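Kunarden Guest House — Minutes of the Rooms and Linen Meeting
8 July 2022
Minutes by the house office

Minutes of the last meeting were approved without changes.

1. Bedding. The grey-green fitted sheets from Retine were discussed. They wrinkle more than the old white ones, but the color is liked. Agreed to keep them on the channel-panel bed and order 2 more sets. Budget limit is 2000 for all linen until the end of August.

2. Beds. The bed with the grey upholstered headboard stays where it is. The second wooden bed, with the navy panel, needs a decision on a mattress. Kourkoulas has sent a quote for 1016, delivery included.

3. Walls. The big white wall has scuffs and some small marks, including a drawn arrow near the bed post. Painting was put off once already — it should be done before the second bed is set up.
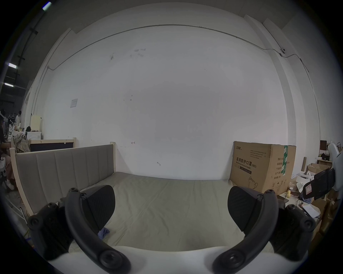
One member asked whether washing the wall first would be enough, and said the paint from Plullora had taken 5 days to lose its smell in the hallway. Agreed to try washing a patch by the post and report back.

4. Boxes. Cardboard boxes beside the bed to be sorted, including the one marked for N95 masks. Flatten what is empty.

Next meeting in August.

Contact the office | © 2022 Kunarden | Back to top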